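Notebook, test kitchen bench 2
February, opened 7:40 a.m.

Stock from roast poultry carcasses, third round. Continues from the pressure cooker entry. Goal is a turkey stock that sets firm in the fridge without adding gelatin, using only what is left after carving. 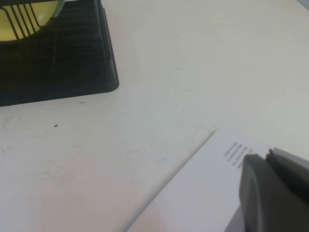
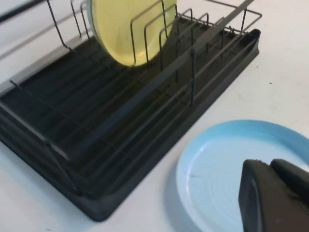

Clindwood Test Kitchen, Soups and Stocks Group

Starting material: one turkey carcass, picked, plus wing tips, neck and both drumstick bones. Weight after picking 1038 g. Skin removed and kept separately. Last round the skin went into the pot and the fat layer was thick enough to slow the cooling, and the stock tasted greasy even after skimming.

Ambros split the backbone with the cleaver and broke the carcass down so everything sat below the water line. Drumstick bones cracked once each, in the middle. He thinks cracking makes no difference to the set. I think it does but have no numbers for it. Should be run side by side at some point.

Bones re-roasted at 400 F on the Eberhard half sheet until the cut faces were brown. Turned once. Neck was done before the rest and came out early. Pan deglazed with water, scraped, and the liquid added to the pot. No wine this round. Wine in round two gave a sourness that got worse on reduction.

Pot: the tall narrow one. Cold water to cover by two fingers. Brought up slowly with the lid off. Skimmed until the foam turned from gray to white, then left alone. Heat set so that a bubble broke the surface every second or two. Round one was allowed to boil and went cloudy, and straining through cloth did not fix it.

Total time at simmer 9 hours. Topped up with hot water twice, both times when the bones started to show. Vegetables held back until the last stretch: onion, carrot, celery, a few peppercorns, one bay leaf. Onion halved and charred dry in a skillet, skin on. No salt at any stage. No garlic. No sage either, although Kirsty asked for it again. Stock with sage in it is only good for one kind of soup.

Strained through the coarse sieve and then through damp cloth. Did not press the solids. Pressing gets maybe another ladle out and the ladle is muddy. Bones at this point were soft enough to crush between the fingers at the thin ends, the thick drumstick ends still hard.

Cooling: pot in the sink with ice and water up to the level of the stock, stirred now and then, ice replaced once. Then into shallow containers, uncovered in the fridge until cold, then lidded. Do not repeat what was done in round one, when the whole pot went into the walk-in hot.

Result, next morning. Full set. Container tipped on its side and the stock held its shape, with a slight sag at the top edge. Color medium amber. Clear enough when melted to read print through a glass of it. Fat cap thin and pale, lifted off in one piece. Flavor is deep on the roasted side, a bit sweet, probably from the carrot. Next time half the carrot.

Compared with round two (pressure cooker): that one set just as firm and took a fraction of the time, but the flavor was flatter and the smell while melting was closer to boiled meat. Rin prefers round two for gravy and this one for anything served clear. I agree on the second part. For gravy I could not tell them apart once the flour and drippings were in.

Duck fat question from Notburga: can the skimmed fat from these pots be mixed with rendered duck fat for potatoes. Tried a small batch, potatoes parboiled and roughed up, roasted in a half and half mix. They browned evenly. The turkey fat carries water and spat badly when it went into the hot pan. Heat it gently first until it stops crackling, then strain, then mix. Straight duck fat still gave the better crust.

Freezing: portions in the Skunero trays, then turned out and bagged. Trays were overfilled on the first go and the blocks froze together across the dividers. Fill to below the line. Label with round number as well as contents. There is a bag in the chest freezer marked only "stock, good" and I do not know which round it came from.

Used so far: barley soup, using the dark meat pickings. Barley cooked separately in water and added at serving. Cooked in the stock it drinks too much of it and the soup is a porridge by the following day. Meat added off the heat. Salted in the bowl stage, needed more than expected.

Open items
Cracked against uncracked drumstick bones, same weight, same pot type.
Chicken feet from the Lekgate order, added to a carcass that has no wing tips.
Mechthild wants the method cut to one card. Draft it without the wine variant.
Thermometer on the left burner reads high against the other one. Check in ice water before round four.
Cloth is worn through at one corner, replace.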